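The Heart-Warmer and the Vet's Bill

Every few weeks a story about a rescued animal goes round, and I am sent it by at least two people who know I write about such things. The dog is old, or the cat has three legs. A stranger drives through the night. There is a photograph of a blanket. By the end everyone is at home on a sofa, and the charity's donation button sits just under the last line.

I don't doubt most of these stories. What I doubt is the sum we are asked to do in our heads afterwards, in which one happy cat stands for a whole shelter.
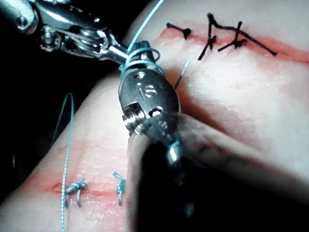
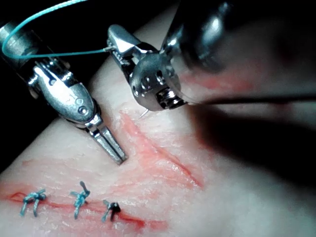

According to a former kennel hand at Prothero, the rescue centre I spent part of the winter visiting, the animals in the appeals were always the easy ones to photograph, and the ones that cost the money were round the back with skin trouble and bad teeth. She had no complaint about the care. Her complaint was that people rang up asking for the cat in the advert, were told it had gone, and didn't want to hear about any other cat.

Prothero took in 282 cats last year. It told me this readily. It was slower to tell me how many were returned after rehoming, and when the figure came it was 51. The centre says many of those were moves, deaths and new babies, and I'm sure some were. But it doesn't ask adopters to fill in a form when they bring an animal back, so I can't see how it knows.

Mikow, a smaller outfit on the other side of the county, does ask. Its form is one side of paper and the commonest answer is some version of "not what we expected". The cat hid. The cat scratched the baby's cot. The cat had been described as affectionate and turned out to be affectionate at four in the morning. None of it would make a newspaper, and all of it could have been said at the front desk.

Then there are the companies that have noticed how much we like a reunion. Flelura sells a matching service to shelters: you answer more than 20 questions about your home and habits, and it gives you a percentage. I did it twice on the same Tuesday. In the morning I was a 'calm companion' and by teatime, having changed only my answer about visitors, I was an 'active household' and should think about a kitten. I live in the same flat I lived in at breakfast.

The firm says shelters using it see happier adoptions. I asked how happiness was measured and was sent a leaflet with a spaniel on it.

Sukirska, which runs its cattery from a converted dairy, has gone the other way and stopped putting out single-animal appeals altogether. Its newsletter now lists what was spent on food, neutering and dentistry. Donations dipped, it says, then came back to much where they were. I'd want to see another year of that before calling it a success - but it did at least send me the accounts, and they added up.

I went back to Prothero at the end of January. A ginger tom I had seen on my first visit was still in the end pen, ten years old and on a kidney diet. He had never been in an appeal. The card on his door said 'quiet', and he swore at me through the mesh until I went away.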